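Heimroboter im Eigenbau

aus dem Werkstatt-Wiki Brirkberg, Abschnitt Automatisierung 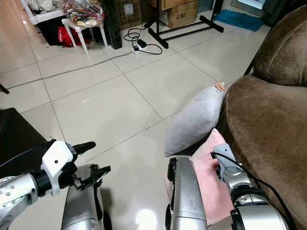

Kann man einen zweiarmigen Roboter zu Hause bauen, ohne eine eigene Werkstatt zu haben?

Das geht, wenn man die Fräs- und Dreharbeiten in eine offene Werkstatt verlegt und daheim nur montiert, verkabelt und einstellt. Ein freies Stück Boden, eine Steckdosenleiste und ein ordentlicher Satz Inbusschlüssel reichen für den häuslichen Teil.

Allgemeines

Unter einem Heimroboter im Eigenbau verstehe ich in diesem Artikel ein Gerät, das eine Privatperson oder eine kleine Gruppe selbst entwirft, aus gekauften und selbst gemachten Teilen zusammensetzt und in einer normalen Wohnung laufen lässt. Fertige Staubsaugerroboter zählen für mich nicht dazu, umgebaute schon eher (darüber streiten wir im Wiki gern, siehe Diskussionsseite). Ich schreibe hier vor allem über Maschinen mit zwei Armen und Greifern, weil ich mit denen die meiste Zeit verbracht habe und weil zu den kleinen fahrenden Kisten schon genug im Netz steht.

Ja, ein Lexikonartikel in der Ich-Form, ich weiß! Im Brirkberger Wiki ist das erlaubt, solange man dazuschreibt, was Erfahrung ist und was man nachlesen kann. Fast alles hier ist Erfahrung.

Begriffe

Bei uns in der Werkstatt haben sich ein paar Wörter eingebürgert, die anderswo anders heißen. »Unterarm« nennen wir das letzte lange Segment vor dem Greifer, »Halter« ist das Verbindungsstück zwischen Unterarm und Greifer, »Finger« sind die beweglichen Teile ganz vorn. »Backen« sagen wir, wenn die Finger gezahnt sind. Mit »Nachlauf« ist das Stück gemeint, das ein Gelenk nach dem Stoppbefehl noch weiterwandert.

Aufbau

Arme

Mein eigener Bau läuft unter dem Namen Justus. Die erste Fassung hatte Arme aus Sperrholz, und die waren schön leicht, aber nach ein paar Wochen hatte jedes Schraubloch Spiel. Jetzt sitzt an denselben Stellen Aluminiumrohr, und die Lagersitze sind in der Werkstatt gedreht. Wer das nachbauen will: Rohr zuerst ablängen, dann entgraten, dann erst bohren. Ich habe es einmal andersherum gemacht und ein ganzes Segment in die Restekiste gelegt.

Ein Arm wiegt bei mir ohne Greifer etwas mehr, als ich wollte. Jedes Gramm vorn am Arm muss der Motor in der Schulter mittragen, und wenn man den Greifer dicker macht, merkt man das hinten sofort. Deshalb baue ich den Greifer immer zuerst und den Rest drumherum. Das dauert länger, aber man ärgert sich weniger.

Greifer

Am meisten Spaß machen die Greifer, da kann man so herrlich herumprobieren! Für den Anfang genügen zwei parallele Finger und ein einzelner Servomotor. Glatte Finger sind gut für Schachteln und Becher, für Stoff taugen sie wenig. Ein Kissen etwa gibt nach, der Finger rutscht über den Bezug, und wenn man fester zudrückt, rutscht er meist trotzdem. Gezahnte Backen halten besser, ziehen dafür aber leicht Fäden. Ich klebe inzwischen einen Streifen Fahrradschlauch auf die Innenseite, der hält erstaunlich viel aus.

Der größte Fehler am Anfang ist zu viel Kraft. Ein Griff soll gerade so fest sein, dass nichts wegrutscht. Ich stelle die Kraft mit einem zusammengerollten Handtuch ein, ganz ohne Messgerät, und gehe danach noch eine Stufe zurück.

Kabel

Kabel sind das leidigste Thema überhaupt. An jedem Gelenk braucht es eine Schlaufe, damit sich der Arm ganz strecken kann, und die Schlaufe darf wiederum nirgends hängen bleiben. Ich gebe an jedem Gelenk 90 mm zu und bewege den Arm danach von Hand durch den ganzen Weg, bevor irgendetwas Strom bekommt. Kabelbinder nur locker anziehen! Ein stramm gezogener Binder hat mir schon eine Ader durchgescheuert, und den Fehler habe ich zwei Abende lang in der Software gesucht.

Für die Leitungen am Boden gilt im Grunde dasselbe wie für jede Stehlampe, bloß strenger: an die Wand damit oder unter eine Brücke. Ein Greifer, der ein Netzkabel erwischt, lässt es nicht von allein wieder los.

Steuerung

Justus läuft mit der Steuerplatine Akel, die in unserer Werkstatt entstanden ist und von der es inzwischen die dritte Fassung gibt. Sie kann nicht viel, aber was sie kann, habe ich verstanden, und das ist mir lieber als eine gekaufte Platine mit einem Handbuch von 480 Seiten. Die Positionen der Gelenke werden 50 Mal in der Sekunde abgefragt. Für langsame Bewegungen in der Wohnung ist das reichlich.

Für die Bewegungsplanung nehme ich Tsao, ein kleines Programm aus demselben Umfeld. Man gibt Anfangs- und Endstellung vor, und es rechnet einen Weg dazwischen aus. Von Möbeln weiß es nichts, die muss man als Quader eintragen. Bei einem Tisch klappt das prima. Ein weicher Sessel mit runder Armlehne wird als Quader immer zu groß oder zu klein, und ich runde dann lieber großzügig auf.

Der Arbeitsplatz in der Wohnung

Fliesen sind als Untergrund praktisch, weil sie eben und hart sind und jede heruntergefallene Schraube sich sofort meldet. Leider spiegeln sie. Hat der Roboter eine Kamera und steht tiefe Sonne im Zimmer, liegt plötzlich ein heller Fleck auf dem Boden, und eine einfache Bilderkennung hält ihn gern für einen Gegenstand. Ein Rollo hilft, eine kürzere Belichtungszeit ebenfalls. Fugen stören beim Greifen kaum, beim Fahren mit kleinen Rädern dagegen schon, da rappelt es ordentlich.

Kissen sind übrigens wunderbare Übungsstücke. Sie gehen nicht kaputt, sie tun niemandem weh, und sie liegen jedes Mal ein bisschen anders da. Wer damit zurechtkommt, hat mit Schachteln kaum noch Mühe.

In der Werkstatt in Brirkberg arbeiten wir mit einer festen Fläche, die mit Klebeband abgegrenzt ist. Zu Hause mache ich das genauso, nur dass dort das Band nach dem Basteln wieder weg muss. Malerkrepp geht ohne Rückstände ab, Gewebeband leider nicht (unser Flur kann davon erzählen).

Sicherheit

Ein Notaus gehört an jede Maschine mit Armen, und zwar als richtiger Schalter in der Leitung, den man ohne Hinsehen trifft. Eine Taste am Laptop genügt nicht. Beim Trennen der Spannung sacken die Arme bei den meisten Eigenbauten einfach ab, darum bleiben die Hände weg, bis alles liegt.

Die Motoren in Justus laufen mit 22 Volt. Das ist für den Menschen harmlos, ein Kurzschluss im Akku ist es keineswegs. Sicherung direkt an den Akku, Akku zum Laden ausbauen, Ladegerät auf die Fliesen und nicht auf den Teppich. Schmuck und weite Ärmel haben in der Nähe der Gelenke nichts verloren.

Kosten und Zeit

Zum Geld mag ich wenig sagen, das hängt völlig davon ab, was man schon im Schrank hat. Teuer sind die Motoren, dann kommt lange nichts, dann die Lager. An der Zeit kann man dagegen schlecht sparen. Im Oktober habe ich mit dem zweiten Arm angefangen, in der Annahme, dass er als Spiegelbild des ersten schnell fertig ist. In meinem Werkstattheft stehen dafür jetzt über 90 Stunden. Beim Spiegeln dreht sich eben auch die Kabelführung um, und die Hälfte der Halter passte danach nicht mehr.

Offene Punkte

Der Abschnitt über Fahrgestelle und Beine fehlt noch. Zur Kalibrierung mit zwei Kameras gibt es einen Entwurf auf der Diskussionsseite, der noch Formeln ohne Erklärung enthält. Wer mit Akel in der zweiten Fassung arbeitet, trage bitte die abweichende Steckerbelegung nach, ich habe keine solche Platine mehr hier.

Letzte Bearbeitung: 2018-02-17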